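Killenum Open Day, or How I Spent My Tuesday Off

I went to the Killenum open day for the free parking and stayed for the toys. The leaflet promised "a full afternoon of discovery", and as the doors opened at 2 and I had discovered the biscuits by five past, I can't say they misled anyone.

Killenum, if you haven't driven past it wondering, is the old seed warehouse behind the bus depot, now let out in units. Kariuki has the ground floor and makes shelving. You may look at the shelving. Brokavus had put up a display of packaging through the years, most of it brown, with a quiz attached. I scored two out of 8 and was given a pencil.

Upstairs is better. The stairs are steep and the handrail gives up before you do, but the windows are huge and somebody had made proper coffee. Skeltero has the long room at the far end, and people kept going in for a minute and coming out much later.

What held them up was a table with toys on it, and I include myself. It's a handsome table too, pale butcher block with the stripes running lengthwise, the sort of thing I have priced for my own kitchen and then gone home to lie down. The toys were small and bright and belonged to no set I could identify. I have two nephews and have trodden on most of what the industry produces, so I looked with some authority. 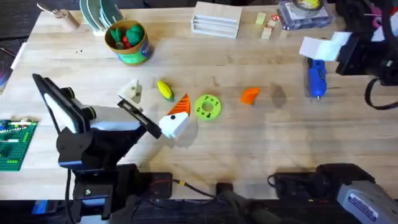 On the table at Skeltero: corn, an orange wedge and the thing in the stripy hat.

The yellow corn with its green husk needs no help from me. The lime-green ring is either a doughnut or a gear, and I heard both defended with feeling. My favourite was the white one with a black dot on its side and a striped orange cone on top, which I took for a snowman whose nose had gone badly astray. A girl of perhaps six told me it was a house. I didn't argue, as she had scored higher than me on the packaging.

Doors closed at five. Bring change for the raffle, and skip the shelving unless you need shelving.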